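Equipment / Handheld Capture / Gurkar G2 Gripper Pair

Gurkar G2 Handheld Gripper Pair

By Tineke Wouters, February

The G2 is a pair of hand-held grippers for recording manipulation tasks without a robot arm in the loop. It is sold as a left and right set. Jaw travel is 100 mm, mass is 121 g per jaw assembly, and the pads are replaceable. Each unit carries a marker cube near the handle for pose tracking. Cables run back along the forearms.
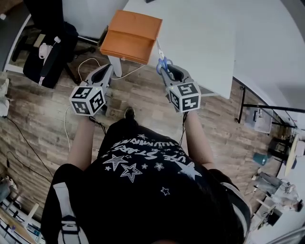 G2 pair in use, right unit holding scissors. Marker cubes and jaw pads visible.

Planning a purchase

Budget for the pair, the backpack and one spare set of pads for every 40 hours of recording. Pads are a consumable and are not covered by the warranty. Marker faces must stay clean and unscratched; replacement cubes are supplied in packs of 2.

Allow clear floor on the operator's side of the work table. Route charging and data cables away from the standing area before a session. Tables with an open frame are acceptable.

The G2 does not include recording software. Sites already running Idard can import the calibration file directly. Other sites should request the conversion sheet with the quotation.

Quotations and lead times: Jasper Koster, Maes equipment desk.

We use cookies to remember your quote list. Accept / Settings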